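**Ticket: shared label printer drops every second job**
Status: open, then closed, then open again
Site: Murnumau, ground floor
Device: Erko label printer, on the Cluron print queue

**Symptom**

Send 29 labels, get 15. The odd ones come out, the even ones don't. The queue reports all of them as printed, with a green check mark and what I can only read as pride.

**First pass**

- Power cycled the printer. No change.
- Power cycled the print server. No change, except that accounting now has a ticket of their own.
- Swapped the network cable. No change.
- Swapped the label roll for a new one. No change, and the old one was fine, so it's back in the drawer.
- Printed the built-in test page from the front panel. Perfect. The printer is very good at printing things no one asked for.

**Second pass**

Connected a laptop straight to the printer by USB and sent the same batch. All 29 came out, in order. So the hardware is cleared and I owe it an apology for the language in the previous version of this ticket.

Looked at the Cluron log. Each job arrives and gets passed on, and then there's a line reading `duplicate suppressed` for every second one. Somebody at some point turned on duplicate detection, and it compares job names plus a time window. Our warehouse form names every job "Label". You can see how this goes: first one passes, second one looks like a repeat and is thrown out, the timer resets, third one passes.

The window was set to 275 milliseconds. I have no idea where that number came from. It isn't the default and it isn't in the install notes, which stop at the heading "Printer settings" and never resume.

**Fix, attempt 1**

Turned off duplicate detection. Batch printed in full. Closed the ticket.

**Why it's open again**

Dreßler, our reseller, pushes a settings profile to the queue every night. The next morning duplicate detection was back on, same window, same pride. Asked them to change the profile. They replied that the profile is correct and attached the profile.

**Fix, attempt 2**

Left their setting alone and changed the form so the job name includes the item number and a counter. Every job is now unique and the filter has nothing to chew on. It has held for 3 nights of profile pushes. Cost: 2 lines in the form script, and nearly a full roll of test labels reading "Label".
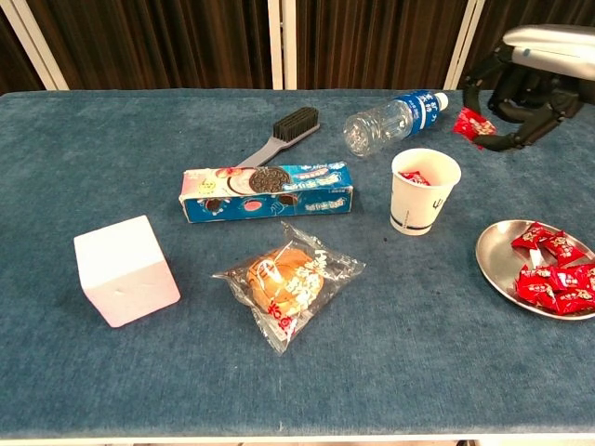

**Ticket owner, desktop and print support, Murnumau**
*Last edited October 29, 2024*

**Still to do**

- Put the new form script on the two packing stations that keep a local copy. Until then they'll go on losing the even ones.
- Finish the install notes, at least past the heading.
- Ask Dreßler again about the profile, this time by phone -- the email thread has started quoting itself.
- Reply to accounting.

Leaving this open until the packing stations are done. If your labels go missing before then, check whether it's every second one before you call. If it's all of them, that's a different ticket, and please look at the power switch first.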